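Answers to the things people keep asking about kitchen linens at the Tritano Street rental, updated Thursday, December 31, 2020. Please read before texting Khoa Vương, who has a day job.

## Which cloths are for dishes and which are for the table?

Blue is for dishes, pink is for the table. I'm aware this was decided with no input from guests. If a cloth has both colors, use your judgment and then wash it anyway.

## How do you want them folded?

In half, then in half again, edges roughly together. Dwynwen Pritchard folds hers in thirds and will defend it at length if you let her. Leave the finished ones on the wooden table and somebody will put them away.
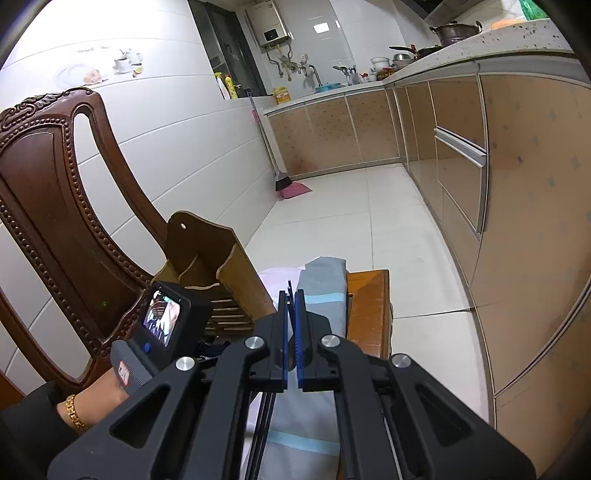
Ironing is not required, and the iron is older than the lease. Smooth the cloth with your hand and move on with your life. A light blue one with a stripe across it is the easiest to start on, because you can fold to the stripe and pretend you measured. Keep the pile away from the knife block. We've lost two good cloths to people who reach for the bread knife without looking.

## Can I use bleach?

No. We tried it once, in December, and the result now lives under the sink.

## The utensils are out of their holder. Where do they go?

Back in the holder, once they're dry. If the table is full, a chair seat will do as a staging area, provided you put a folded cloth down first. The carved chairs took Khoa seven weekends to refinish, and he can hear a fork touch one from the driveway. Stand the holder at the back of the seat and spread the long thin things out in front of it, where you can see what you've got.
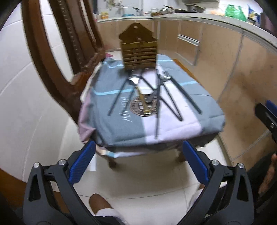 ## Is there a spare set of cloths?

There are three in the hall closet, behind the Hoekstra kettle that doesn't work. Please don't throw out the kettle. We're getting to it.

## What if I stain one?

Cold water, dish soap, and a short confession on the notepad by the door. We don't charge for stains. We do charge for cloths that leave in suitcases.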